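**FOR IMMEDIATE RELEASE**

# Hunix Drops Mood Claims From Its Paint Cans, Says Evidence Was Never Good Enough

Hunix, the interior paint maker, will stop telling customers that its colors can calm them down, wake them up or help them think. New labels for the Muma line of wall paints begin shipping in July. They will list the color name, the finish, the coverage and the drying time.

The change follows an in-house review of 13 claims printed on Muma cans or repeated in store displays. Among them were "lowers stress," "sharpens focus" and "helps teams share ideas." The review found no claim that Hunix could support with testing of its own. Several had been copied from older brochures that gave no source at all.

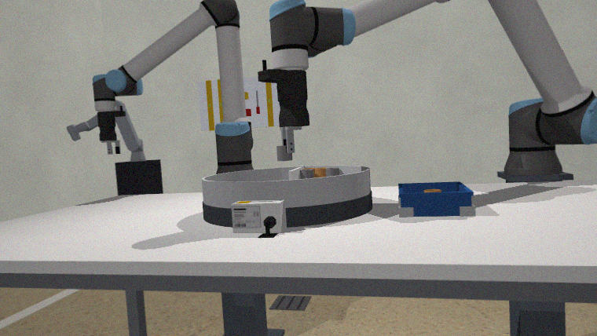
Wall color is easy to sell on a feeling and hard to test, and the paint trade has leaned on that for years. Green is the usual case. A pale gray-green wall behind a large white table makes a quiet backdrop, and plenty of customers like it enough to ask for it by name. Whether anyone at that table gets more done is a separate matter, and Hunix has nothing in its files that would settle it.

The company did try to find out. Tijani, a workplace design firm, repainted rooms at 30 offices and asked staff how they felt 8 weeks later. Most said they were pleased. They had also been given new lighting in many of the same rooms, and several offices had moved desks during the same period. Hunix does not believe the results say anything useful about paint, and it will not quote them in advertising.

A second effort, an online survey of 2,000 shoppers, did no better. It asked people which colors they found relaxing after showing them a page that described blue and green as relaxing. They picked blue and green.

"We paid for that survey and we should have read the questions first," the company said in a statement. "People like fresh paint. We are comfortable saying that much."

Teto, the retail chain that carries Muma, will remove the matching shelf cards. Cans already in stores will be sold with the old labels until they run out, and customers should read those labels with some doubt. The paint inside is the same.
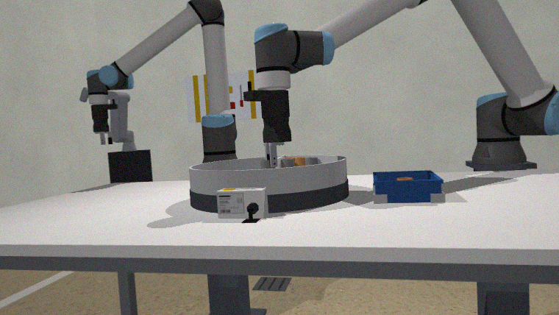
Will Muma paint cost less now that the claims are gone?

Prices will stay where they are, as the claims were never part of what it cost to make.

Color cards will still be free at the counter. Hunix suggests taping one to the wall for a few days and looking at it in the morning and again after dark — store lighting is a poor guide — before buying a full can. Sample pots remain on sale in every Muma color.

Hunix expects competitors to keep their own wording for now. It would welcome seeing the tests behind it.

**About Hunix**

Hunix makes interior wall and trim paint under the Muma name. Muma is sold at Teto stores.

###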